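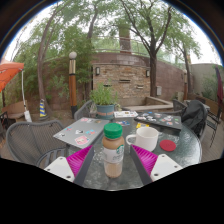

Appiah
Writes this blog, plays too many gacha games

Posted Dec 20, 2021

The winter event in Prurka went live after maintenance, and I have once again rearranged my evenings around a shop full of imaginary snow.

If you skipped the patch notes (they were long, and half of them were about a font), the short version goes like this. You burn stamina in the event stages, you get Frost Bells, and you trade the Frost Bells for things you told yourself in August you would never run out of again. I am out of all of them. Skill books went first, then gold, then my patience with the daily dungeon that drops the wrong color of rock.

The free character this time is Cirar, a lancer who apologizes whenever she crits. I like her a lot. She needs 90 shards to reach her last star, and the shop sells every one of them, so please buy those before you touch the furniture. I say this as somebody who bought the furniture. My guild lobby now has a very nice sled in it and my Cirar is stuck one star short until the shop restocks.

Then there's the banner. Jarov is the limited unit, he hits like a falling piano, and his voice actor is clearly having the time of his life. I had saved enough for 100 pulls and went in with a plan, which was to stop at 50 if things looked bad. Things looked bad! I got him at almost 90, along with two copies of the healer everybody already has and a sword for a class I don't play.

Is he worth it? If you're stuck on the hard tower, sure. His second skill strips shields, and floors with those smug little turtles get a lot shorter. For regular story stages he's a luxury, and Cirar will carry you fine for the price of zero gems.

For stamina, I've been running stage 3 on auto — the bell drops are slightly worse than the last stage, but my team survives it without me watching, and I do have dishes. The boss stage opens next week. I'll post my team for it once I have one that lives past the second phase.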